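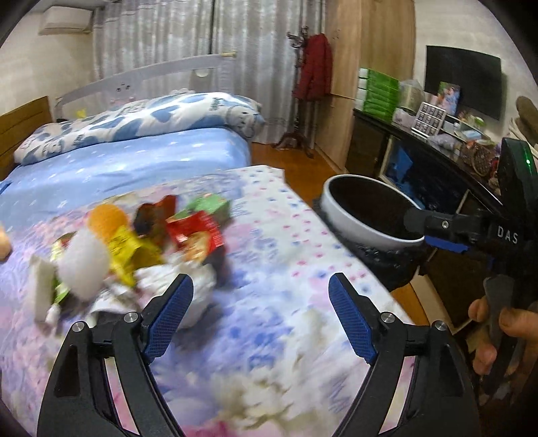

Gonçalo Nogueira did not expect the new reading requirement to pass in its first year. In his view, the district had asked teachers to change too much with too little time to prepare, and he told the school board as much in November.

The requirement, adopted by the Erby school district, obliges every middle school to teach a unit on the history of local immigration. Nives Bassi, who directs curriculum for the district, spoke with us on Friday, February 17, 2023, about its first semester.

"We heard the concern about time, and it was a fair one," Bassi said. "The board voted in the spring and classes began in the fall. That left one summer for training, and 41 teachers were unable to attend."

Of the 131 social studies teachers in the district, most have now completed the course, which runs for 15 hours and is offered on weekends at the Rocha Center. Bassi said the remaining sessions would be held before the end of the school year.

The unit draws on letters, ship records and recorded family histories – over 116 items in all – gathered by the Kokum Archive. Teachers may choose which of them to use. Some parents have asked for a full list in advance, and Bassi said the district now provides one on request.

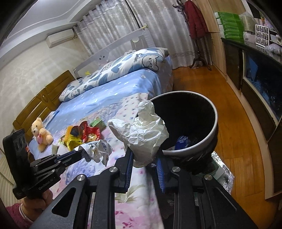
A bedroom, with a black trash bin at the edge of the bed.

Asked whether families may withdraw a student from the unit, Bassi said they may not, although a student may be given a different reading. "State law lets us set the content of a required course. We have tried to use that authority with care, and a principal can approve another text without coming to my office."

Nogueira continues to argue for a slower schedule. He would prefer that the unit remain optional in sixth grade until all teachers are trained. Bassi said the proposal would go before the board with the spring report, along with comments from teachers.

"I do not know how the vote will go," she said. "The sixth grade teachers are divided on it themselves."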